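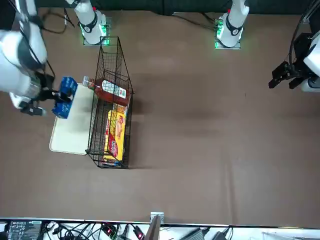 About us

Hi, I'm Lorna Agbayani, and Prilteck is my snack shop (well, half mine, the other half belongs to Hok-lam Mak, who does the ordering and is much better with numbers than I am). We sell boxed biscuits, wafers, cookies and chips, and we pack them into baskets and trays for offices, break rooms, birthdays and anyone who has run out of things to eat at four in the afternoon.

We started in May with one table, one shelf and a very long list of cookies I wanted to try. The first name we had was Tan, after the color of the tabletop, and I still think it was a good name! Hok-lam said it sounded like a sunscreen. So Prilteck it was, and Tan became the name of our smallest tray, which people order more than anything else we make.

What goes in a basket

We have two regular baskets. The Cerkard is the big one, ten items, with a mix of sweet and salty. The Prestix is nine items and all sweet, and it's the one I take to my sister's. Both come in a wire mesh basket, because I like being able to see the boxes through the sides and because people keep the basket afterward. I've heard of them ending up full of mail, onions, yarn, and in one case a sleeping kitten.

I pack the tall boxes first and lean them on the side, then lay the flatter ones down with the front facing up so you can read what you've got. If a box has a nice picture on it, a bowl or a stack of biscuits or whatever, I want you to see that as soon as you look in. Bags and soft packets go in last. I used to put them on the bottom as padding and, um, we ate a lot of crumbs that month.

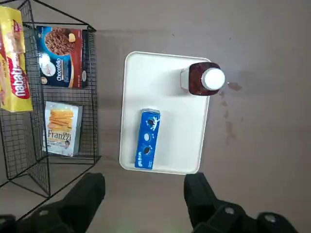

Nabati, Chocofello and Franzzi in the mesh basket, with a white tray next to it.

The chocolate ones are the big argument here. Hok-lam would put them in every single order if I let him. I'm a plain biscuit person, the kind you dunk, and I will defend them to anybody who calls them boring. You can ask for all chocolate or no chocolate when you order, just write it in the notes box and we'll swap things around at no charge.

The shelf

Everything we're packing from on a given day sits within reach on a mesh rack, and the rest stays in the stockroom. Bottles and packets get mixed in with the boxes more than Hok-lam would like. He has a system, it involves labels, and I'm told I am the reason it doesn't work. 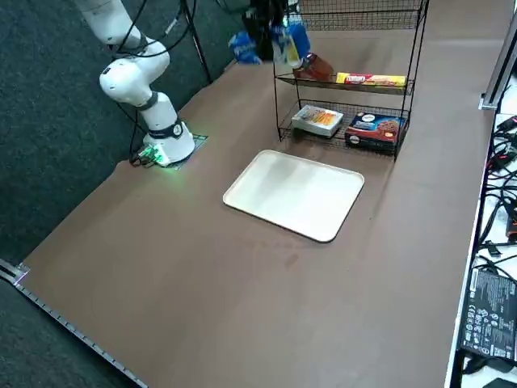

Last year we sent out 739 baskets and 892 trays, and I remember a surprising number of the notes that went with them. Keep writing those! We copy them onto the card by hand, so if your message is very long please forgive my handwriting toward the end.

If you have an allergy, tell us before you order and we'll go through the labels with you one by one. For big office orders, ask for Hok-lam. For anything to do with cookies, or if you've found a new wafer you think we should carry, ask for me. We're in from 10 in the morning, and the kettle's usually on.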